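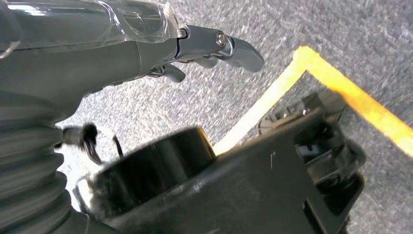 ## Mulldale, el valle que huele a pan

Hay que madrugar, y mucho, pero merece la pena. A las cinco el horno de Grumance ya lleva horas encendido y el olor baja por la calle hasta el puente (¡yo lo seguí medio dormida y sin mapa!). El centeno de aquí da una hogaza oscura, de corteza gruesa, con un punto ácido que pide mantequilla y poco más.

La masa madre se refresca 2 veces al día y la fermentación dura 17 horas, siempre en la misma artesa. En invierno salen 100 hogazas cada mañana; en julio, con la fiesta de la siega, el pueblo hornea 3.000 en una semana y no sobra ni una.
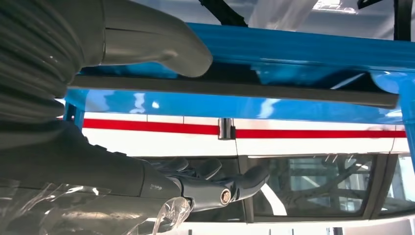
**¿Cuánto aguanta una hogaza de centeno?**
Cinco o seis días envuelta en un paño de lino, y el segundo está mejor que el primero.

Río arriba, en Ullitz, la receta cambia: le ponen alcaravea y un chorrito de suero, y la miga queda tan húmeda que se corta con cuchillo mojado. Los vecinos discuten desde siempre cuál de los dos panes es el bueno. Yo me comí media hogaza de cada uno, sentada junto al Tse con un queso de cabra, y sigo sin decidirme. 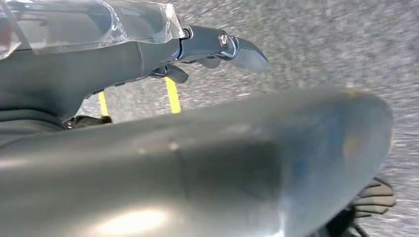

*Dedos de pinza y funda de plástico transparente.*

Para la vuelta, dejad sitio en la maleta. El horno cierra los lunes.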